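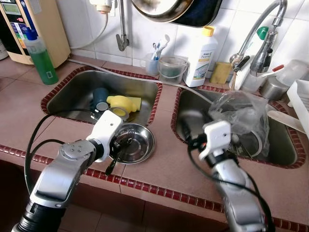 Notes on Segment Relabeling for Sink-Side Manipulation

The Veslow project has completed its first full round of kitchen trials, and several colleagues have asked for a written account of the method before the longer report is ready. I am setting it down on my own page, with the agreement of Siham Hattar and Samer Saliba, who share responsibility for the work. The views expressed are mine.

The question was a narrow one. A two-armed system trained on long demonstrations at a household sink tends to learn the common motions well and the short, decisive ones poorly. Closing the fingers on a utensil takes a moment; the travel before and after it takes much longer. A policy that weighs every moment equally will spend most of its effort on travel.

We therefore divided each demonstration at the points where a gripper opened or closed, and gave every resulting segment a short written label. Segments that contained contact were sampled more often during training. The network itself was left unchanged, as were the learning rate and the camera settings. Raed Hamdan wrote the segmentation tool, which we call Drilovberg, and Ziad Fakhoury checked the labels by hand.

The objects were ordinary kitchen articles. Those with irregular rims, such as the yellow funnel-shaped piece, required separate labels for the approach and the hold, as the first labeling scheme treated the two as one action.

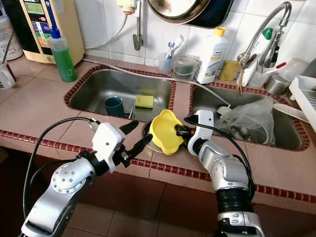 Results

We ran 34 trials with the relabeled data and the same number with the original data. The relabeled policy completed four more trials than the baseline. This is a modest difference, and I would ask readers not to make more of it than the sample allows. The change in the type of failure is of greater interest to me. Under the baseline, most failures came at the grasp itself. Under the relabeled policy they moved to the release, where the arm held its position over the target and did not open.

Flat metal utensils remained the hardest class. A fork lying in a shallow dish offers very little height for the fingers, and the bright rim of the dish confuses the depth estimate.
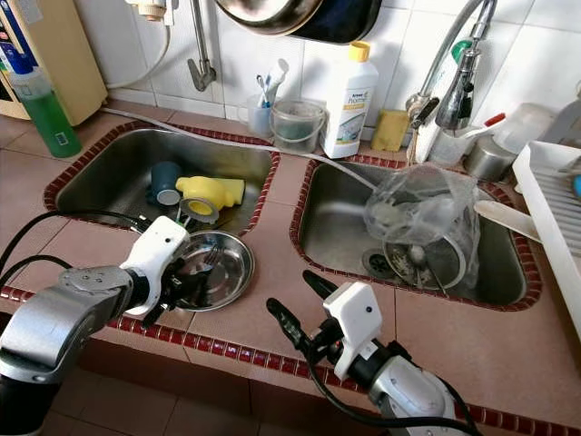

Two of the remaining failures were traced to labels that had been placed too late in the segment, and these have been corrected in the current release of the data. The others are unexplained. Emmett Gallagher has suggested that the release should be given a segment of its own, with a fixed minimum length, and this will be tested when the next round begins in May. He has also asked that the Bretine baseline be run under the same conditions — a fair request, and one we should have met in this round.

The segmentation tool will be shared once its documentation has been reviewed. Groups that wish to compare label formats before then may write to me through the contact page.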